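Allau Knit Bedspread, Queen, Pale Green

Reviewed October 8, 2011

I bought this bedspread in August to replace a quilted one that had gone flat in the middle. We have used it every day since then, and it has been through the wash enough times for me to say how it holds up. I paid full price at Noonan, the home store near us. They had it in cream, navy and pale green.

What you get

One bedspread, no shams. It comes folded in a zippered bag with a cardboard insert. The insert gives the size and washing instructions and nothing else. If you want matching pillow covers you have to order them separately, and Noonan did not have any in green when I asked. We use it with gray pillowcases and it looks fine.

The knit is fine, with a small raised texture all over. It is heavier than a cotton blanket and lighter than a comforter. In warm weather it was enough with a sheet. Now that the nights are cooler we have added a blanket underneath.

Size and fit

The queen size hangs well down both sides of our mattress, which is a fairly thick one. Knit fabric gives a little, so it is easy to pull straight in the morning. It does creep toward the foot of the bed over the course of a night. Tucking in the bottom edge mostly stops that.

Daily use

Our bedroom is small and the bed is where the laundry gets folded. I didn't expect that to matter in a bedspread, but it does. The old quilt had channels stitched into it and a shirt laid across them never sat level. On the knit you can spread out a T-shirt, turn the sleeve in and get a straight edge. The cloth has some grip to it, so the shirt stays put while you fold. Black clothes are also easy to see against the green, which helps in the evening with only the lamp on. Stacks of folded things can sit at the top corner by the pillow without sliding off.

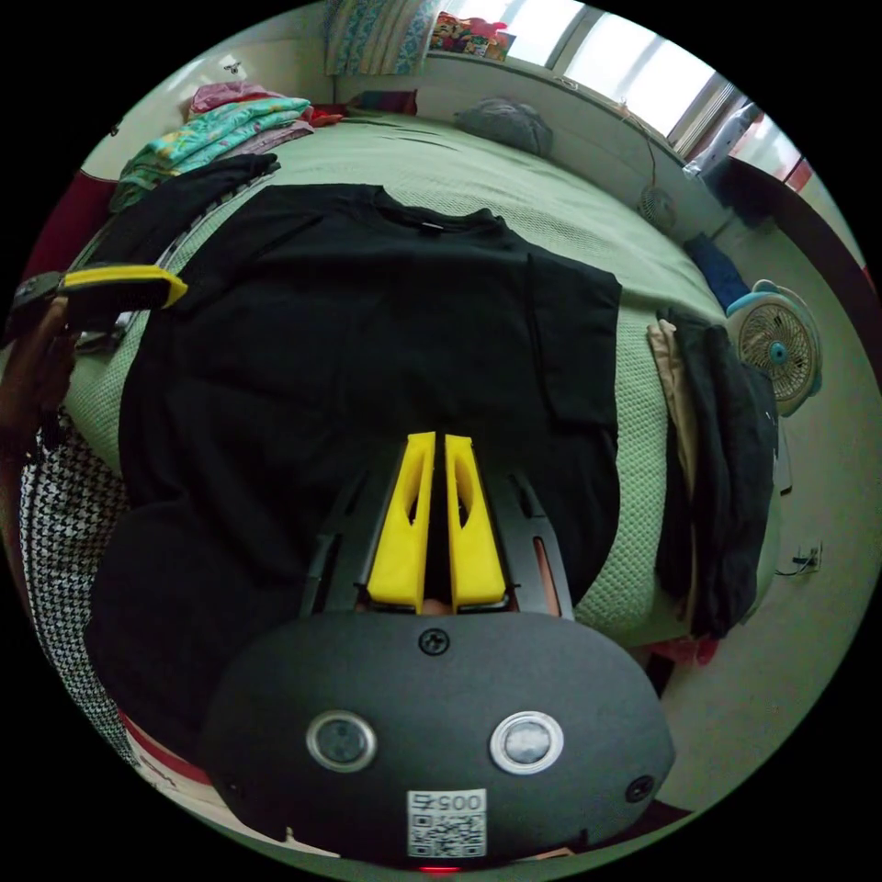 Washing

The instructions say cold water and low heat. I followed them the first two times and then got lazy and used warm. There was a little shrinkage in the length after that, and none that I could find in the width. The color has not faded. Dry it by itself, as it takes up most of the drum and anything else in there comes out damp.

Lint is the main complaint I have. Dark clothes pick up pale fuzz if they are left lying on it for long. This was worst before the first wash and has gotten better, but I still run a roller over black shirts.

Snags

We have had one, from a belt buckle. I worked the loop back through with a crochet hook and it doesn't show. My sister, Sorcha Corrigan, has the cream one and a cat, and hers has pulls all along one side. I would not buy it for a house with cats.

Compared with the Cundine

The Cundine waffle bedspread is the other one I looked at. It is softer to the touch but thinner, and the store sample had already stretched at the corners. I would pick the Allau again.

Rating: four out of five. I took one off for the lint.

Maeve Hayes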